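Keeping Household Accounts and Devices in Order: Workshop Notes

Filed under: Home office, Maintenance

These notes cover the part of home maintenance that happens at the desk: passwords, the router, backups, old hardware and the paper that goes with all of it. They assume one or two computers, a couple of phones and the usual collection of connected appliances. None of it requires special equipment beyond a label maker, an external drive and a screwdriver set.

Passwords

Use a password manager. Any of the well-maintained ones will do. The choice matters less than moving every account into it, including the ones used once a year for property tax or a furnace warranty.

Set the generator to 16 characters or more for ordinary sites. For the master password, use a phrase of unrelated words that can be typed without looking. Write it on paper once, seal it in an envelope and store the envelope with the passports and the car title. Replace the envelope when the phrase changes.

Start with the email account. Every other account can be reset through it, so it gets a unique password and a second factor before anything else is touched. After that come the bank, the phone carrier and the store accounts with a saved card. The remainder can be changed one at a time as they are used.

Do not reuse an old password with a digit added to the end. Attack tools try those variations first.

Security questions are second passwords and should be handled the same way. The name of a first school can be looked up. Enter a random string and save it in the notes field of the manager entry.

Second factors

An authenticator app is preferable to text messages. A hardware key is preferable to both, where the site accepts one. Buy two keys, register both on the same day and keep the spare somewhere other than the key ring.

Print the recovery codes. Sites show them once, during setup, and most people click past the screen. A folded sheet in the same place as the envelope is sufficient. Cross out each code as it is used.

Before trading in or wiping a phone, move the authenticator to the new one and test it on at least one account. Wiping first is the most common cause of lockouts, and recovery from some services takes weeks.

The router

The router at my own bench is a Hevton, bought used. The menu names below will differ on other makes, but the settings exist on nearly all of them.

Change the administrator password. It is separate from the Wi-Fi password and is often left at whatever was printed on the label.

Turn off remote administration. Turn off WPS. Set the security mode to WPA3, or WPA2 if older devices refuse to connect.

Check for firmware. If the manufacturer has issued none in several years, plan a replacement. A router that no longer gets updates can still pass traffic for a long time, and that is the reason so many of them stay in service.

Put cameras, plugs, bulbs, televisions and printers on the guest network. Most of these need the internet and have no need to reach the computers. The printer is the exception in some homes; if printing fails from the main network, move it back and leave the rest.

Rename the network to something that does not contain a surname, an apartment number or the router model. Mine is Plonari, a word that means nothing to the neighbors.

Once a year, open the list of connected devices and identify each one. Unknown entries are usually a forgotten tablet or a thermostat with an odd name. If an entry cannot be explained, change the Wi-Fi password and see what stops working.

Mount the unit off the floor, away from the radiator and with the vents clear. Dust it with a dry brush. Compressed air is fine if the can is held upright.

Backups

Keep three copies of anything that cannot be replaced: the working copy, one on an external drive and one outside the house. Photographs, tax records, scans of deeds and the password manager export belong in this category. Downloaded movies do not.

The external drive should be unplugged when the backup is finished. Ransomware encrypts whatever is attached, and a drive left connected all year is one more folder to it. I plug mine in on the first of the month, let the job run and put it back in the drawer.

Encrypt the drive. Both major desktop systems include the tool. Store the recovery key in the password manager and on paper.

Test the restore. Pick one file from last year, bring it back to a different folder and open it. Do this in June and again in the winter. A backup job can report success for months while copying an empty directory; mine did exactly this after a folder was renamed, and the log showed no errors.

Label drives with the date of first use. I retire mine after five years regardless of condition. A 200 GB drive from an old laptop is still adequate for documents, provided it passes a full surface check.

Updates

Turn on automatic updates for the operating system, the browser and the phone. Set the restart window for the middle of the night.

Remove programs that are not used. Each one is something else to patch. Browser extensions deserve particular attention, as they can change ownership without much notice and the new owner inherits whatever permissions were granted. Open the extension list, remove anything unfamiliar and check what breaks. Usually nothing does. When I last cleared a family machine there were 27 extensions installed, and four were in use.

Appliances with apps are updated from inside the app, and the app rarely gives a reminder. Check them when the smoke detector batteries are changed.

Calls and pop-ups

A full-screen warning with a phone number on it is a web page. Close the browser. If it will not close, hold the power button until the machine turns off, start it again and decline the offer to restore the previous pages.

A caller who says the computer is sending errors cannot know that. Hang up. If the call claims to come from the bank, dial the number on the back of the card. Do not use redial, and do not use a number the caller supplies.

Never read a six-digit login code to anyone over the phone. There is no legitimate support procedure that requires it.

If remote access has already been granted, disconnect the network cable or turn off Wi-Fi, then change the email and bank passwords from a different device. Call the bank next. The affected machine should be wiped and reinstalled before it is used for anything with a login. Uninstalling the remote tool is not enough.

Disposing of old hardware

Spinning drives: overwrite once in full, then recycle. One pass is enough on a modern drive. If the drive no longer spins up, remove it, take off the cover with a Torx driver and scratch or bend the platters. Wear eye protection. Some laptop drives have glass platters, and these shatter.

Solid-state drives: use the secure erase command in the manufacturer's tool or the firmware menu. Overwriting is unreliable, as the controller sets blocks aside where the operating system cannot reach them. A drive that was encrypted from the first day can be treated as erased once the key is gone.

Phones: sign out of the account, run the factory reset, then remove the SIM and any memory card. Skipping the sign-out leaves the activation lock in place, and the phone is useless to the next person.

Printers: larger models store recent jobs. Look for a reset in the service menu. Remove the ink before transport.

Routers: hold the reset button with a paper clip until the lights change. The stored settings include the Wi-Fi password and sometimes the provider login.

Lithium cells do not go in household trash. Tape the terminals and take them to a drop-off point. A swollen battery should not be charged, pressed or punctured. Put it in a metal container with dry sand and keep it outdoors until it can be delivered.

Paper

Shred statements with a cross-cut shredder. Strip-cut machines produce ribbons that can be reassembled by a patient person.

Oil the shredder every few bin loads. The bottled oil sold for the purpose is ordinary vegetable-type oil with a nozzle. Do not use aerosol lubricants; the propellant can ignite from the motor.

Keep one binder for device records. Each page of mine lists the make, serial number, date bought, login name and location of the reset button. Passwords do not go in it. The binder sits on the shelf by the door of the Fonville house, with a duplicate page set in the Palamarchuk storage unit, row 2424.

Desk and cabling

Label both ends of every cable. A strip of white tape folded into a flag holds better than the wraparound kind. Note the device, not the port, since ports change.

Use a surge protector with an indicator light and replace it when the light goes out. Do not chain one into another.

Keep power bricks off carpet. On hard flooring, a small wire rack under the desk lets air move past them and makes mopping easier. Vacuum the intake vents on the computer twice a year with the machine off — more often if there are pets.

Leave enough slack in the network cable that the desk can be pulled out to arm's length. Cables stretched tight against a baseboard fail at the connector first, and the symptom is a connection that drops whenever the chair rolls past.
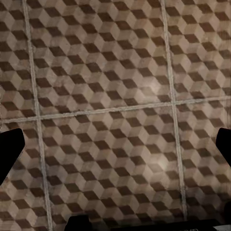 Tumbling-blocks floor tile in brown, taupe and beige (rendering).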